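Gripper budgeting

Gripper budgeting is the part of automation planning concerned with the cost of the end of the robot arm that touches things. It is usually carried out after the arm has been chosen, the money has been spent, and someone has asked what the arm is going to hold.

Overview

A gripper budget covers the fingers, the body that drives them, the bracket that fastens them to the wrist, and the cables. Buyers tend to price the first two. The bracket appears later, as a separate line, often with its own shipping charge.

Two-finger grippers dominate small installations. They open, they close, and their price can be explained in a short meeting. Suction cups and soft fingers are the usual alternatives, and are commonly added to the plan once the two-finger gripper has met its first plastic bag.

Sizing

The figure most often quoted is stroke, or the distance between the fingers when fully open. Planners are advised to measure the widest item the robot will handle, then the widest item it will handle after the project is declared a success. The second number is larger and is rarely in the quotation.

Payload is treated with similar optimism. The rated load of an arm includes the gripper, a fact that takes up one line in most catalogs and several weeks in most projects.

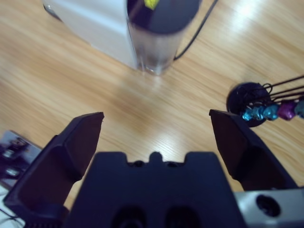
Spare parts form the third element. Finger tips wear and chip, and they get lent to other departments. A common rule is to order 3 sets of fingers for each gripper, one of which will be found in a drawer after the replacement has arrived.

The Adville plan

A frequently cited case is the Adville bench project, which began planning in January with an allowance of 300 dollars per station for fingers and brackets. The supplier, Vermeulen, quoted 248 dollars for its Gestero finger set. A rival set from Drora came in at 194 dollars and was approved at once. It used a different bolt pattern. The adapter plates brought each station above the allowance, and the plan was revised to describe the allowance as a guideline.

Leasing

Leasing spreads the cost and moves it to a different budget, which some managers regard as the same thing as saving it. Lease terms seldom cover fingers, which are classed as consumables.

See also

Bolt patterns
Cable management
Payload
Purchase orders, amended

Last revised 15 Sep 2021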